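August, 6:40 in the evening

Finished the annotation pass on the bedroom garment set today. The count stands at 218 episodes kept, all teleoperation-free, all done with hand-held grippers on a bed. The target that Stepan Harasym and I wrote into the plan was 465, so we are a little short of halfway, and the sweaters are the slow part. Shirts and towels went quickly. Knits do not.

Main topic for today is the grasp point labels. In the old scheme (the one we inherited from Vitov) a grasp on a garment was one point plus a garment part name: hem, cuff, collar, shoulder, body. That works for a towel, where the part list is short and the corners are corners. With a sweater the same label covers cases that need different control. A pinch on a single layer of hem and a pinch through a folded sleeve with body knit under it both came out as "body" under Vitov, and the policy trained on them closes to the same width for both.

I spent the morning going back through the striped sweater episodes with this in mind. The stripes help a lot. They run in a known direction on the flat garment, so any bend in them gives the direction of pull without having to track the fabric itself. 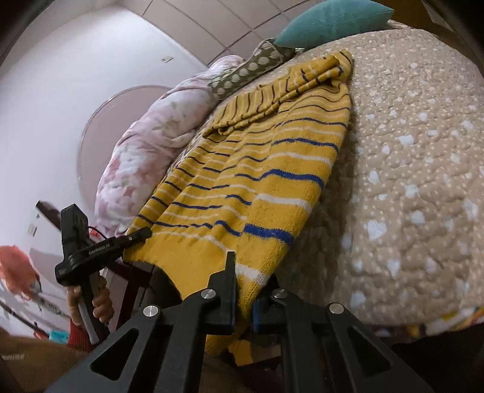
Striped sweater, plain yellow end at the gripper, sleeve folded across the upper end.

For this frame I wrote: tension axis diagonal, narrowing at the jaws, sleeve fold far from the grasp. The narrowing is the useful cue. When the knit tapers into the gap between the fingers, the label should carry an axis as well as a point. I tried adding the axis by hand to a small batch and it took less time than I feared, mostly since the annotator already has to look at the stripes to name the part.

The second gripper is a separate problem. Under the old scheme each hand gets its own label track, and the tracks are never compared. A fingertip touching the border of the fabric is logged as "free" until the jaws close. I want a third state between free and grasping. Proposed name is "contact, open." Stepan does not like adding states because each one has to be checked for agreement between annotators, and he is right that agreement on the existing two is only fair at the transitions. His counter-proposal is to keep two states and add a distance-to-fabric value computed from the depth estimate. I do not trust the depth estimate on fuzzy knit near the fingers. We agreed to run both on the same episodes and compare.

Lunch at the desk. Export from Iltanis failed again on the long episodes, same error as before, out of memory when it builds the preview strip. Worked around it by turning the previews off. Wrote that down in the log this time so that I do not have to find it again.

Afternoon: layer counts. The idea is to have the annotator estimate how many layers are between the jaws at closure – one, two, or more than two. I expected this to be guesswork on the wide lens. It is for the plain fabrics. On the sweater it is easier than I thought, again because of the pattern. A sleeve that is pinched up out of its resting position shows its own bands at an angle to the bands of the body, and a cuff has ribbing to go by.

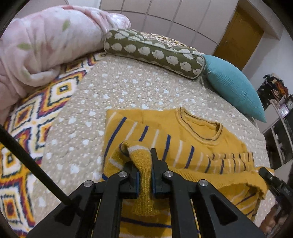 Where the sleeve is pinched into a standing pleat I count two layers as the default, and the annotator raises it only if body stripes continue up into the pleat. That rule is crude. It will be wrong where the far side of the fold is hidden, and I have added an "unknown" value for those. Unknown is to be used freely. I would sooner lose the label than train on a bad one.

Other note on the wide lens: the triangular cutouts in the outer arms let some fabric through to the camera, and the segmentation model (Min, the small one) treats those patches as separate pieces of cloth. In eight of the episodes checked this afternoon it assigned them their own instance ID. Simple fix is to merge any instance that lies wholly inside the gripper mask outline. Ran it, all eight came out clean. Need to check that it does not also swallow small items such as socks when they pass behind the arms.

Background clutter I am leaving alone. The beds in this set have blankets, bolsters and cushions at the edges, and Relwood wants them in. Their test rooms are lived-in rooms and a policy trained on a bare sheet is of no use to them. The part that worries me is patterned bedding near a striped garment, where Min's boundary wanders. A printed blanket beside a striped sleeve is about the worst case I could ask for. Marked three episodes as hard cases for the evaluation split.

For tomorrow:
Write up the axis label with two worked cases and send it to Stepan.
Rerun the instance merge on the sock episodes.
Ask Relwood if they need the axis in the camera frame or the bed frame. I have assumed camera.
Restart the Iltanis export overnight with previews off.

8:15. Export started. Memory use flat so far.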